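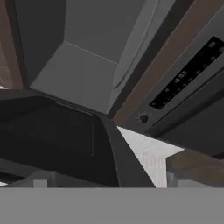

Unit 4: Storage and Fittings in the Small Kitchen

Modules > Domestic Interiors > Course Handouts > Unit 4

Overview | Reading | Seminar Tasks | Assessment

9 min read

4.1 Purpose of the unit

This handout supports the second lecture on kitchen planning and should be read before the seminar. Students are expected to be familiar with the terms introduced in Unit 2, in particular carcass, plinth, filler and end panel.

4.2 Wall units and sight lines

Plans and elevations show a kitchen as it is drawn. Those who use the room see it from many heights, and a seated person or a child will look up at surfaces that a standing adult seldom notices. The undersides of wall units, the joints between panels and the edges of trim should therefore be specified with the same care as the doors. Where wood tones meet painted or grey surfaces, the drawing must state which material runs through and which one stops.

4.3 Appliances

An appliance front rarely lines up with the units beside it by chance. Students should record the depth of the body, the depth of the door and the space required for opening – these are three separate measurements and are often confused. Controls must be within reach of every regular user of the room.

4.4 Case study: Groststead

The Groststead flats were refitted in two stages. In the first, existing wall units were kept and only the doors replaced. In the second, carried out in December, the units were lowered in 21 flats after tenants reported that the top shelves were of no use to them. The Skesach report, held in the module folder, gives the drawings for both stages.

4.5 Seminar task

Draw one wall of a kitchen known to you, in elevation and from a seated eye level. Note four points at which the two drawings lead to different decisions. Bring both sheets to the Wonard Room.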